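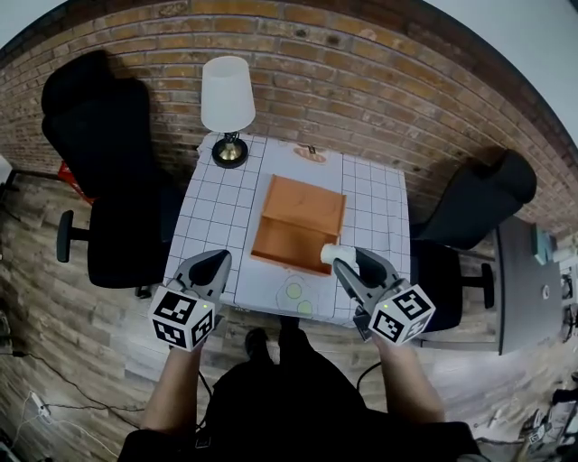 Tazi Open-Front Tabletop Box, Raised Back, Warm Orange Stain
By Gesto
Item no. 504-12

Open-top wooden box for desk, counter, or dining table use. Low-cut front, flat floor, raised back panel. Holds small upright items such as spice jars, salt and pepper shakers, pill bottles, glue sticks, and sample vials. Ships assembled.

Overview

The Tazi is a shallow box with the front side cut low so that contents can be seen and lifted out from a seated position. The back panel stands higher than the other sides and keeps taller items from tipping off the rear. There is no lid and there are no dividers in the standard version. The floor is stained in the same tone as the walls.

Material and finish

Solid wood, stained and sealed. The stain is a warm orange brown and varies from board to board. Grain, small knots, and slight differences in tone between the back panel and the floor are normal and are not grounds for return. Color shifts toward red under warm lamp light and toward yellow in daylight. Customers matching the box to existing furniture should order a stain chip first (item no. 504-C).

The sealer is water resistant. It is not rated for standing water, alcohol, or acetone. The box is not intended for direct contact with unwrapped food.

Specifications

Construction: glued joints, no exposed fasteners
Top: open
Front: low cut
Back: raised panel
Floor: flat, fixed
Feet: 2 felt strips, supplied loose
Load limit: 12 lb, evenly distributed
Carton quantity: 1
Case quantity: 12
Finish: warm orange stain, clear sealer
Assembly: none

Placement

Place on a flat, level surface. The box may be used on bare wood, laminate, glass, or a tablecloth. On a bare tabletop, attach the felt strips to the underside, parallel to the front edge, and press each one down for a full minute. On cloth, leave the strips off. Felt on woven cloth tends to drag the fabric when the box is moved.

The box does not need to sit square to the table. With the low side toward the user, a slight diagonal gives easier access for one hand and leaves the opposite corner clear for a lamp or a tray. Keep at least 12 inches between the box and any lamp with an exposed bulb. Do not set candles inside.

Loading

Load from the back panel forward, with the tallest items at the rear. Cylindrical items should stand on end. Items laid on their sides can roll toward the front and over the low edge if the table is bumped. For small round containers that must lie flat, use the optional liner. Do not stack boxes.

Care

Dust with a dry cloth. For spills, wipe at once with a damp cloth and dry by hand. Do not soak or put in a dishwasher. Dye from the stain may transfer to light fabric if the box is left on it while wet, so dry the underside before returning it to a white tablecloth. Scratches can be touched up with the Gesto stain pen in the matching tone.

Optional parts

504-C Stain chip, warm orange
504-L Liner, gray felt, cut to fit the floor
504-D Divider set, 2 pieces, friction fit
504-P Stain pen

Dividers from the earlier Wironer series do not fit. The Wironer floor is narrower.

Packing and shipping

Each box is wrapped in paper and packed in a single-wall carton with corner pads. Orders ship from the Prerkdale warehouse. Full cases ship on a pallet when ordered with other freight items and by parcel otherwise. Inspect the back panel on receipt. Damage in transit is most often found at its upper corners and must be reported with the carton retained.

Stock

Warm orange: 41 in stock at Prerkdale as of 10/16/24
Natural, unstained: back order, next delivery November
Stain chips and liners: in stock

Customer questions

Can the low side be turned to face the wall?
Yes. The raised panel then faces the user and hides the contents. Reach is less convenient.

Can the back panel be removed?
No. It is glued to the floor and both ends. Cutting it down voids the warranty.

Does the stain have an odor?
A faint odor is possible when the carton is first opened. Leave the box out in a ventilated room for 2 days before use.

Is a left-hand version available?
The box is symmetrical and is supplied in one version only.

Contact

Trade orders and case pricing: Nuria Collado, Prerkdale sales desk
Finish matching and replacement parts: Vega Villalobos, product support
Please quote the item number and the finish when writing.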